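Tirkeva thread, part 2. I promised to write more about our student robot club and then I had exams. So now I sit with tea and write everything in one evening. 7 January 2022, for those who keep the order.

For new people: Tirkeva is the name of our team and also the name of our project, we were too lazy to invent two names. We are students at the technical college in Grurkport. The club gives us one room, two evenings in a week, and a key that must be returned before the building closes.

Our task for this year is tidying up a table after a badminton practice. It sounds like a small thing. The robot must learn to pick up shuttlecocks and put them into a container, and it must learn it from demonstrations that we make by our own hands.

So we do not program the movement. We hold a gripper in the hand, we do the task as we want the robot to do it, and the camera on the gripper records. Later the recordings go to training. The arm in the lab has the same fingers, so what the camera sees should be similar.

Why badminton? The Fakau cup, where we want to go in August, has a free category called "sports hall". You choose one object from a sports hall and you show that your robot can handle it. Most teams take tennis balls. We wanted something that does not roll away so far, and then we learned that a shuttlecock has its own character.

A shuttlecock has a heavy end and a light end. If you take it by the skirt and press too much, the skirt bends and the whole thing turns in the fingers. If you take it by the base, it is good, but the base is small and round and it likes to slip out forward. I dropped so many in August that my teammates stopped looking up at the sound.

Also it never lies the same way. Sometimes the base looks to you, sometimes away from you, sometimes to the side. For a person this is nothing. For our model it was like different objects, until we had enough recordings from every direction.

We use the plastic ones and not feathers. Feathers are nicer to look at, but they break after a few grasps and the college pays only once.

First mistake of the season, I write it so that you do not repeat it. We made all demonstrations with one shuttlecock in the middle of the table. The model learned very well to go to the middle of the table. When we moved the shuttlecock to the corner, the arm went to the middle, closed the fingers on air, and went proudly to the container.

Second mistake, all of us had different habits. One person comes from above, one person slides along the table, I stop before closing because I am nervous. The model made an average of us. An average of three careful people is one very confused person.

After this we wrote the rules on the door. Come from above. Do not stop in the air. Close slowly. Lift, then move, and not both together. If you make an error, finish the recording and mark it, do not hide it. The last rule was the hardest for everybody.

Now we also work with more than one shuttlecock, and with a clear container that does not stay in one place. 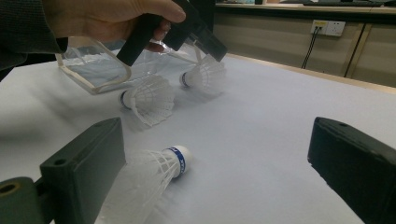
How many demonstrations do you need before the robot does something useful?

For one shuttlecock in different positions, we saw the first good behavior after roughly 40 recordings, but it was reliable only much later. In total we have now 2426 recordings in the folder, with all variants and with the bad ones marked. I think a better plan at the start would save us many of them.

Back to the story. The clear container was a discussion of a whole evening. Half of the team wanted a bright colored box, because a camera finds it easily. The other half said that the rules of the cup allow the judges to bring their own container, and then we will cry. I was in the second half and I still think we were right, but I must admit that the success rate went down the same week.

Transparent plastic is difficult. The edges shine, the table shows through the walls, and under another lamp it looks like another thing. We try to record at different hours for this reason. In winter it is not so easy, it is dark when we come and dark when we leave.

White objects on a white table are also not a present for the camera. Somebody proposed a green cloth. We tried it, the results were beautiful, and then we took it away and the results were bad again. Now we have the cloth in some of the recordings and the naked table in the most of them.

A few words about Escobedo. It is our small program for sorting the recordings, named after the street where we ate the night we wrote it. You watch a recording at double speed and press one key for good, one for bad and one for "ask the others". In the first version the keys for good and bad were neighbors. You can imagine. We found it after two weeks and watched everything again.

If you are in a club and you plan something like this, please spend time on the sorting tool before you spend time on the model. I know it is boring. I also did not listen when the older students said it to me.

What works today: picking one shuttlecock from any place which the arm can reach, with the base in any direction, and letting it go in the container. If the container stands still, we are happy with it.

What works sometimes: two shuttlecocks near each other. The fingers are wide, and when they go for one they push the other. When one skirt lies over another skirt, the arm often takes both, and I am not sure if the judges will count it as an error or as efficiency.

What does not work: when the container is moved in the middle of the task. The arm remembers for a moment the old place and lets go there. We have some ideas, the simplest is to record more of exactly this. The less simple is to change how often the model looks at the new image, and for this we need to understand our own code from last year.

About the hand. People ask me if it is tiring to record. The gripper is not heavy, but after a long series the wrist complains and the movements become lazy, and lazy movements go into the training like all others. So we change the person every 40 recordings. It is also good for the friendship.

For the beginners who write to me in messages: you do not need to know machine learning to join a club like ours. The first thing I did there was cutting tape. The second was learning how to hold the gripper. I read my first paper in the spring and understood mostly the pictures.

Plan until the next post. More recordings with the shuttlecocks close together. One evening only for the moved container. New tape on the left finger, the old one is losing its grip. And the registration form for Fakau, which has 5 pages and wants a team logo that we do not have.

If somebody in Grurkport has old plastic shuttlecocks, also bent ones, we take them gladly. Bent ones are even better, the judges surely will not bring new.

I will answer the questions tomorrow after the lab. The one about the price of the arm I can't answer, it was in the room before any of us.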